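Daswood recalls wireless boards from 2,129 heating controllers

November 21, 2023

Daswood Controls will replace the wireless module in 2,129 of its wall-mounted heating controllers after a supplier traced intermittent dropouts to the joint between the module's metal shield and its circuit board.

The affected controllers were sold through plumbing and heating wholesalers under the Standa name. Owners can check whether their unit is included by reading the batch code on the label inside the battery cover. Batch codes beginning with K4 or K5 are covered. Units with a code beginning with K6 use a revised module and need no work.

The fault does not present a fire or shock hazard, the company said in its notice to installers. The module runs on low voltage and is isolated from the relay that switches the boiler. When the radio link drops, the controller falls back to the last stored schedule and the display shows a flashing antenna symbol. Manual control at the wall unit is not affected.

Dropouts were first logged in October, when installers began returning controllers that had lost contact with their remote temperature sensors. Of the first 200 returned units examined at the company's service centre, 68 showed a raised noise level in the receive band. Sectioning of the boards found incomplete solder wetting along one side of the shield can, leaving a gap in the ground connection. Under repeated heating and cooling the gap widened enough to let switching noise from the power supply reach the receiver.

The modules were assembled by Cikitz, a contract manufacturer, which attributed the defect to a change in solder paste stencil thickness. The earlier stencil has been put back into use. Cikitz has also added an electrical test of the shield ground at the end of the line, where boards had previously been checked by optical inspection alone. Optical inspection looks at the outer fillet and did not pick up voids beneath the lip of the shield.

Khoa Lục, engineering manager at Daswood, said the company had considered a repair in the field but decided against it. "The shield is a large piece of metal on a thin board. It takes a lot of heat to reflow it, and there are small parts underneath that will move if you overdo it," he said. "Swapping the whole module takes ten minutes and we know what we are getting."

The module sits in a keyed socket on the main board and is secured by a single fastener. Installers are asked to isolate the controller at the circuit breaker, remove the front cover, and handle the replacement by the edges of the board or by the shield. Contact with the antenna end should be avoided. After power is restored, each sensor must be paired again, as pairing keys are stored on the module and are not carried over.

Heating schedules are held separately on the main board and will be retained. The company nonetheless recommends photographing the schedule screens before starting work, particularly on controllers with more than one zone.

Replacement modules are being shipped in antistatic trays to registered installers at no charge, along with a prepaid return envelope. Returned modules will be examined before being sent for metal recovery. Daswood said 1,884 replacements were in stock and that the remainder would be available once a further production run had cleared the new ground test. Controllers in homes where the wall unit and the sensor are on different floors will be given priority, the weaker signal making those installations more prone to dropouts.

Owners should not open the controller themselves. Those who bought a unit second-hand, or whose installer is no longer trading, can register the batch code and serial number directly with Daswood and will be assigned a local technician. Labour is covered for both groups. The standard warranty on the controller continues to run from the original date of purchase, and the replacement module carries its own warranty of two years.
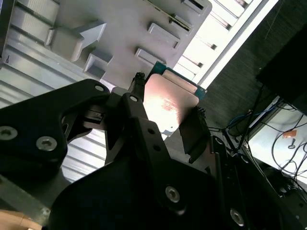 Florin Radu: Worth adding that the sensors need fresh batteries before you pair them again. I did three K5 units from the first shipment and one sensor refused to join until I changed the cells, although it had been reporting fine on the old module.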